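# 第4章 作業の自動化と現場の人びと

この章では、仕分けと箱詰めの自動化を取り上げ、機械が入ったあとに人の仕事がどう組み替えられるかを考える。第3章では設備の費用と処理能力を扱った。ここで見るのは、勤務表、指導の仕方、賃金の区分、休憩の取り方といった、設備の仕様書には載らない事柄である。

## 4.1 ある出荷場の変化

贈答用の果物かごを扱うJudik社の出荷場では、133人が働いている。かご詰めは長く手作業で行われてきた。作業者は品物を一つ取り、傷を見て、向きをそろえてかごに収める。熟練者はこの一連の動きをほとんど意識せずにこなすため、手順書には「丁寧に詰める」としか書かれていなかった。

自動化の計画が10月に始まると、この一行では足りなくなった。どこをつかむのか。かごは固定するのか、動かすのか。品物とかごの間はどれだけ空けておくのか。現場の班長であるレオノーラ・ウマリは、設備担当のベニート・カンテロとともに、作業を細かい動作に分けて書き直した。書き直しには4か月かかり、手順書は19ページになった。

分けられた動作の中には、品物に触れないものも多い。かごの縁を押さえる、位置を直す、傾きを戻すといった動作がそれにあたる。人であれば片手で済ませながら、もう一方の手で次の品物を取る。機械にさせる場合は、それぞれを独立した作業として定めなければならない。

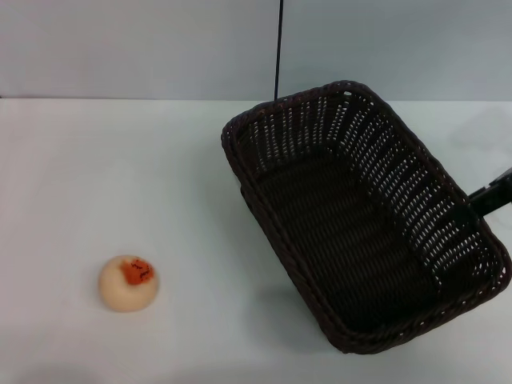
図4.1 かごの縁にかかるグリッパー。左手前に丸い品が一つ置かれている。

計画の当初、作業者の多くは人員が減ることを心配していた。Judik社は導入後も人数を変えなかったが、仕事の中身は変わった。かご詰めの担当者のうち19人が、機械の監視と、止まったときの復旧を受け持つようになった。残りの担当者は、形の不ぞろいな品や特別注文の品を手で詰めている。

監視の仕事は体への負担が軽い。その一方で、注意を長く保つことが求められる。ティーネ・スオミネンは、手詰めの頃は肩が痛んだが、今は目が疲れると話している。会社は当初、監視の担当を終日同じ人に割り当てていたが、後に2時間ごとの交代に改めた。交代の時刻を決めるにあたっては、作業者の側から出された案が採用された。

## 4.2 技能の評価をめぐる問題

もう一つの問題は賃金である。従来の等級は、詰める速さと不良の少なさで決まっていた。機械の復旧に長けた人は、この基準では評価されない。逆に、手詰めの最上位にいたバレリアーノ・ブスタマンテのような作業者は、手で扱う品が減ったことで技能を示す機会が少なくなった。

同社は等級表に「復旧」と「指導」の項目を加えた。ただし、指導の時間をどう数えるかについては労使の意見が分かれ、本書の執筆時点でも協議が続いている。

本章の以下の節では、まず作業を動作に分ける方法を説明し、次に監視業務の交代制、最後に等級表の改訂を扱う。用語のうち「作業」と「動作」は区別して用いる。作業は目的をもつひとまとまりの仕事を指し、動作はそれを構成する個々の動きを指す。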